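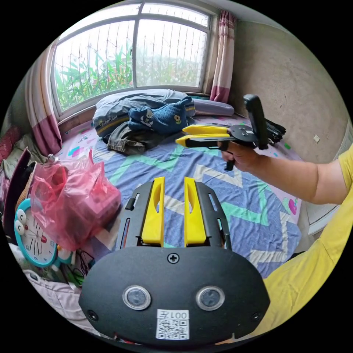 *bedroom, yellow shirt on the right*

**Hand-colored or printed color? Lot 815, naval monument print**

**inkandplate**
Lot 815 in the Tarnby sale is cataloged as "etching with original hand coloring, c. 1805." I've gone over the online scans for two evenings and I don't buy it. The blue in the sky stops dead at the outline on all four sides of the column. Period colorists were paid by the sheet and they were sloppy. Estimate is $3,444 with the premium, and I'd like more than the word "original" for that.

**Nistley**
Some of them were sloppy. I own 17 naval satires from that decade and half are as neat as you like. Clean edges prove nothing.

**inkandplate**
Fine, but the paper is awfully white too.

**Nistley**
It was washed, then. Dealers washed everything.

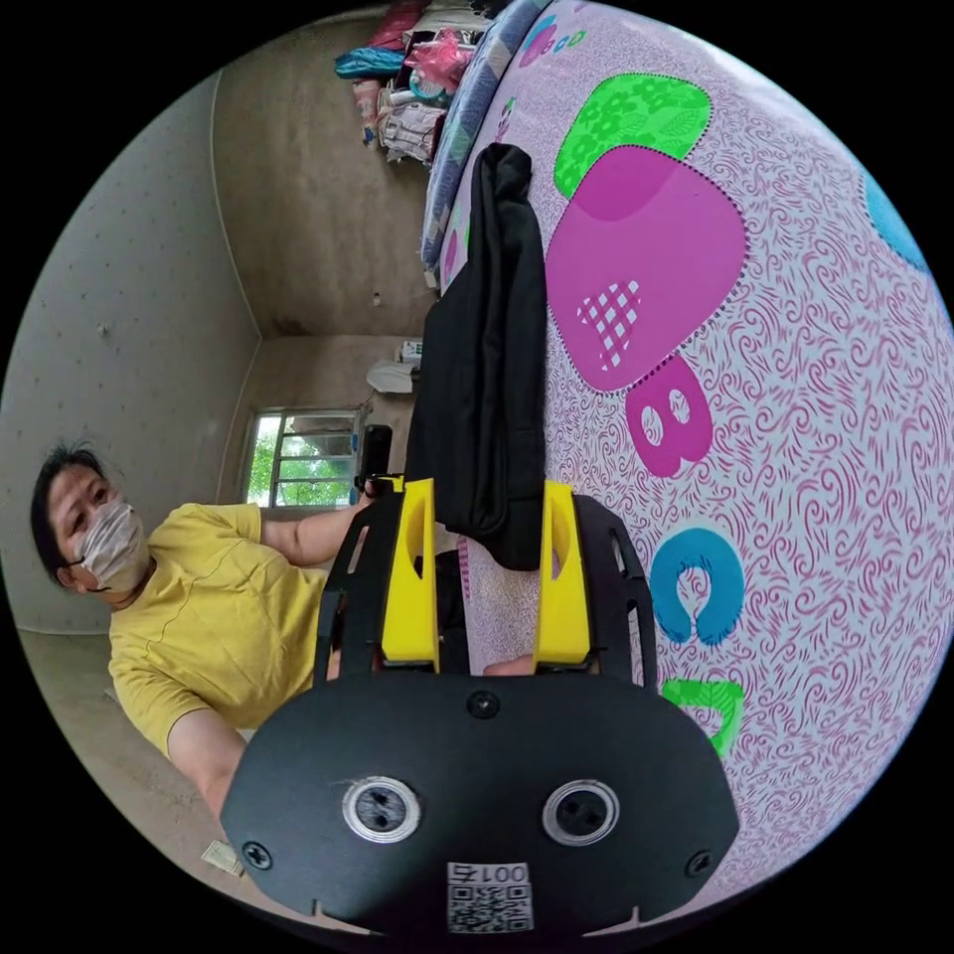
*black garment on the patterned sheet*

**foxed_margins**
Has anyone asked for a condition report? Tarnby sent me one last April and it was a single line: "good for its age." I wrote back asking about the watermark and got the same line again.

**Shakuntala Kandpal**
I looked at this one at the preview. The plate mark is there and it's deep, so it is an etching. The color is another matter - to me the green looked like a later pigment, but I had no loupe and the light was poor. I wouldn't swear to it.

**Nistley**
So we're down to "looked like."

**Shakuntala Kandpal**
Yes. That's why I didn't leave a bid.

**inkandplate**
The Rathore checklist gives the monument design as issued plain, with colored copies to order. It doesn't say how many, so "original" could mean anything up to a Victorian dealer with a paintbox. 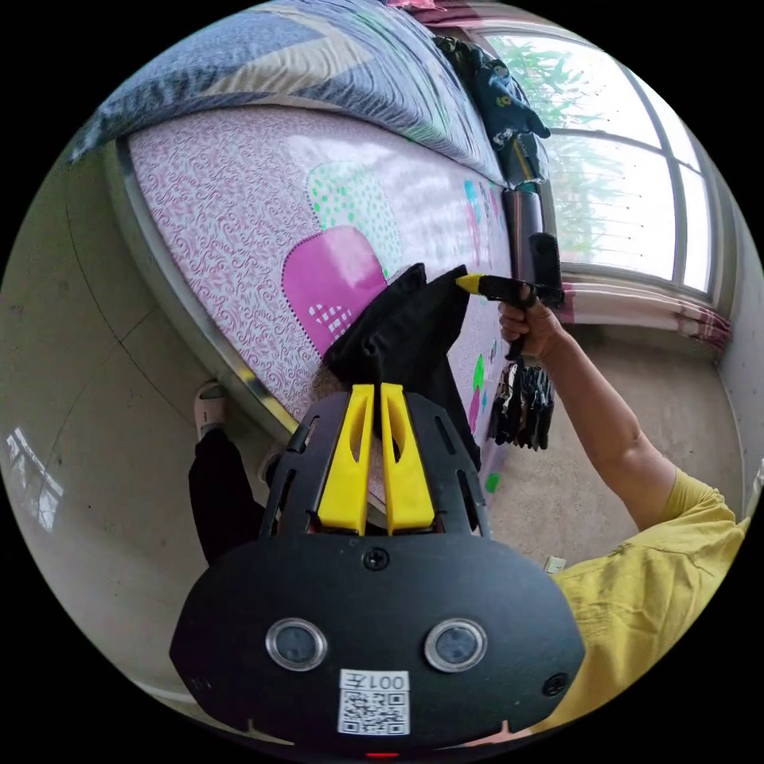
*001左 label, red light at the bottom edge*

**foxed_margins**
Rathore never saw half the prints on that list. I wouldn't lean on it.

**Arkasano**
I sold a plain impression for $40 in a mixed box, so somebody is dreaming at that estimate.

**Nistley**
Trimmed?

**Arkasano**
To the image, and a fold through the flag. Still.

**Nistley**
Then it's no comparison at all.

**inkandplate**
I've asked Tarnby for the watermark and a photo of the back under raking light. If they send "good for its age" I'm out.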